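Meteorologia do Quotidiano – Apontamentos da sessão 4
Docente: Paloma Escobedo

Tema: sensação térmica e humidade

A temperatura do ar, medida à sombra e com ventilação, não chega para descrever o conforto de uma pessoa. Contam também o vento, a humidade relativa e a radiação recebida.

Com vento fraco, forma-se junto à pele uma camada de ar mais quente. O vento remove essa camada e a perda de calor aumenta. No verão o problema costuma ser outro: com humidade alta, o suor evapora devagar e o corpo arrefece mal.

Caso de estudo: Fenstead e Baveldale, em setembro. As duas estações registaram 30 graus às 15h. Fenstead fica no litoral, Baveldale a 300 metros de altitude e com ar mais seco. Os registos são de Silvan Gruber e estão na pasta da turma.

Trabalho para sábado: ler o capítulo 3 e comparar os dois registos – uma página chega.
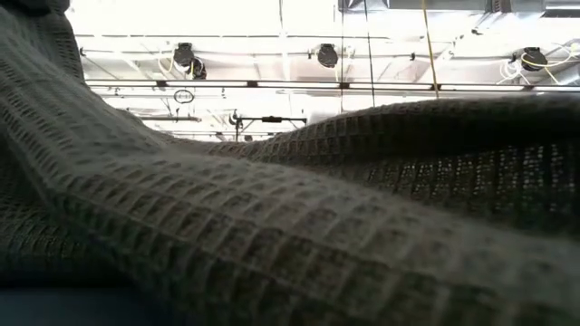
Porque é que uma noite nublada costuma ser menos fria do que uma noite limpa?

As nuvens absorvem parte da radiação infravermelha emitida pelo solo e reenviam-na para baixo, o que abranda o arrefecimento.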